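Ticket 594
Site: Miltstead, back room
Category: Furniture / shelving
Status: open, waiting on parts
Opened by: room desk

Low shelf in the back room, the Greltby one, light wood board on black metal legs. Board rocks when you put weight on one end. Started in April I think, maybe before. Rolls a canned item every so often, so would like it fixed before the next restock.

Tried so far:
- tightened the bolts under the board, both sides. Better for a day, then same again
- swapped one bolt for a longer one out of the spares tin. Too long, took it back out
- folded card under the left leg. Helped a bit. Card squashed flat by lunch
- checked floor with the short level, floor is fine as far as I can tell

Not tried: taking the board off completly. Need a second pair of hands and there's only me till 2.

Update, 9:35 am
Loaded it light for now. Just three canisters up top, the Cherries one toward the right end and the other two together at the left. Little yellow box is down on the floor by the right leg, leaving it there untill the board is sorted. Heavy stock stays in the hall cupboard, please don't move it back.

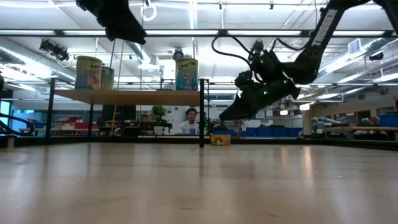
Konstantinidis parts desk: Thanks for the update. Before we send anything, can you check whether the board sits on clips or on a plain bracket? The older Greltby shelves had plain brackets and the screw holes go oval with use, so tightening only holds for a short time. If it's brackets, we'd send the clip set, 2 per side, and you drill fresh holes next to the old ones. Bolts alone won't cure it. Don't use the longer bolt, it can come up through the board.

Update, 11:10 am
Plain brackets. Holes are oval, you can see it with a flashlight. So clip set please. Is it the Flirkesex kit or the Greltby own one? Catalog page lists both and the pictures look the same.

Also what drill bit. We have a 35 mm hole cutter and some tiny ones, not much in between.

Parts desk: Flirkesex kit fits. Bit size is printed on the bag. Not the hole cutter please.

Update, 1:20 pm
OK ordered. Left the ticket open. Note taped to the wall, keep it light till the clips are in. Will try the level on the board itself once it's back on, forgot to do that the first time.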